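Lost my polling card, can I still vote in Fultham?

Ziad Majali
Hello all, I've turned the house upside down, every drawer twice, and my card for the council election is nowhere. Will they turn me away?

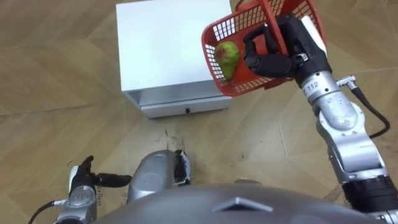

2 replies

Tipene Rakena
Don't worry, Ziad! You don't need the card, only your name on the register and photo ID. I forgot mine last time and they were lovely about it (the queue less so).

Hadi Semaan
Same as Tipene says. Go before 2 if you can, and do vote, our ward was won by 300.

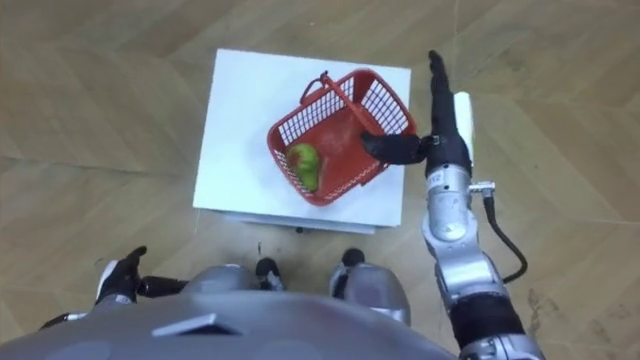 A pear in the red basket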